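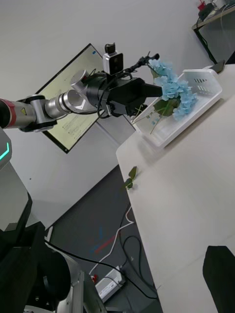 The Gekstead arm and its blue hydrangeas.

Nov 5, 2019 | By staff reporter

The fault showed up on run 1330. Gripper closed on a stem, then didn't let go when told. "It just held on," says the technician who looks after the flower sorting work at Pernari. "Log said open. Fingers said otherwise."

No injuries. One bent stem. But it happened 7 times in 50 runs after that, and she shut the arm down to find out why.
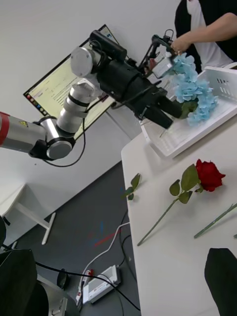
Her worry was hands. "People reach in to help it along. You stop thinking of it as a machine." The cause was a worn connector in the Koster cable, flexing at the wrist and droping the open signal. New cable's on order from Wuker, due December. Until then, half speed, and the rule is stop button first, fingers second. "I've broken that rule myself," she says. "Not proud of it."

Last updated: 6 hours ago
7 comments | 50 shares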